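Orninham Family Respite House
Progress report to the Fitzgerald Fund, August

Dear Treasa,

Thank you for your patience while we waited on the last of the linen invoices. It has been a busy winter at the house, and I'm delighted to say the children's bedrooms are very nearly where we hoped they'd be when you came for that lovely long cup of tea with Malachy and me.

Bedding and soft furnishings

We set aside $3000 of your grant for the bedrooms and have spent $2191 so far, mostly on doona covers, sheets and fleece. Róisín chose the patterns (she has a far better eye than I do!) and the green balloons have won everyone over, me included. They look so cheerful against the white bed frame, and the mustard fleece is a colour I'd never have picked but have grown very fond of.

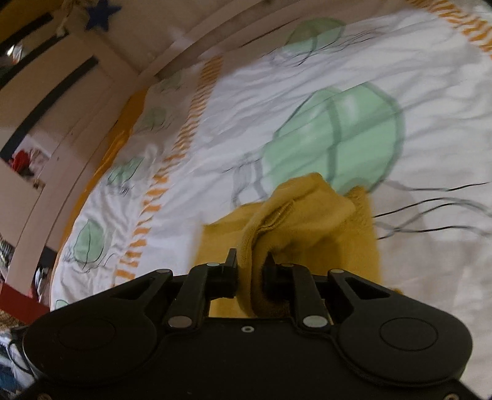 Laundry and storage

We'd budgeted $1000 for shelving in the linen cupboard, and that work is still to come. The first quote was well over, so Malachy is waiting to hear back from Plerna before we commit. In the meantime the spare sets are stacked in the upstairs hall, sorted by bed size, and we're managing quite nicely.

I'll send the receipts along with the next report, once the shelving is settled.

With warmest thanks,
Bríd Doherty
House Coordinator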